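A high score in simulation should come with its clutter attached

Akosua Quartey
Dec 29, 2022

In November the group behind the Tirkari benchmark put out its second set of results. The task is simple to state. A robot arm has to pick up a rod and move it past an upright board held in slotted supports. The whole thing runs in a simulator called Barrera, and the new policy was given 3000 trials. It finished 2433 of them. 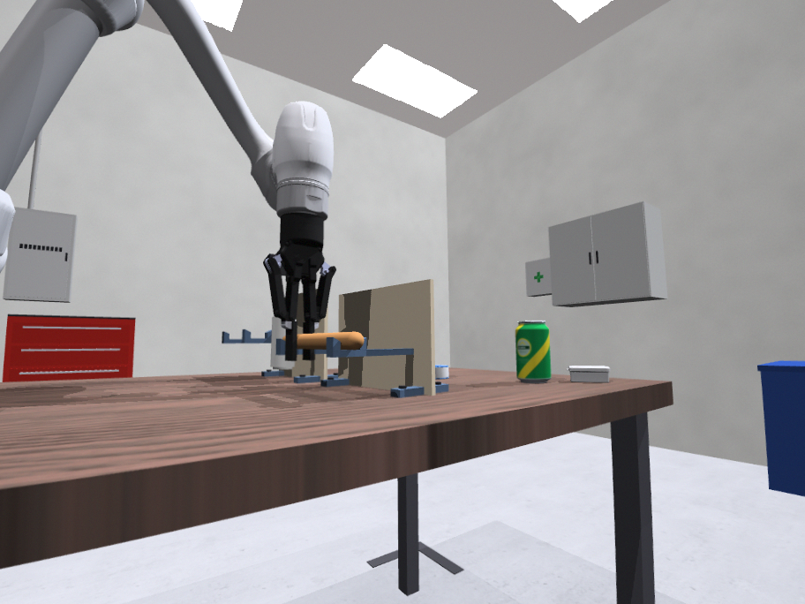
The rod held in the gripper, with the board to the right. Simulated view.

I think the result is good and the way it was reported is poor. The paper gives one number and moves on. It says the clutter on the table was "varied", but not how, and it does not split the failures by what went wrong. A dropped rod and a knocked board count the same. If you build cells for a living, as I did at Sitell, those are very different problems. The first costs you a part. The second can cost you a shift.

The authors did release their logs, and I spent most of a week on them. Of the 567 failures, a large share come from the approach, before the fingers have closed on anything. That deserved a paragraph in the paper. It got a footnote.

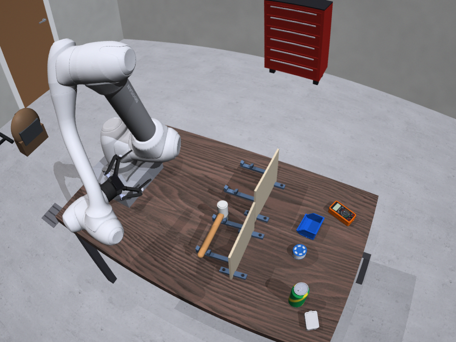
Gripper open, with the rod lying across two of the supports beside the board. Simulated view.

The usual defence is that simulation is only a first step and the detail can wait for hardware. I don't accept that. Simulation is the one place where the detail is cheap. You can replay a bad approach 1703 times with the same seed and find out which joint gave the trouble – try that on a real arm. The older Rultido tests were slower and uglier, but they listed every failure by type and you could argue with them.

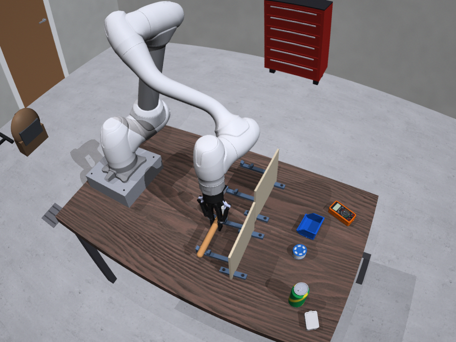 My main complaint is about what counts as a hard case. The paper treats clutter as one setting, turned up or down. Yet position matters far more than number. With the bin, the multimeter and the green can all to the right of the board, and the gripper holding the rod on the left, none of them is close to the fingers. Put that same can on the left and the planner has a different job. A score that averages those two layouts tells me little about either.

I would ask for three things before the next release: failures sorted by type, layouts published with the scores, and 5 seeds for each layout. None of it needs new equipment. The logs already hold most of it, and the people who wrote the code could pull it out in an afternoon.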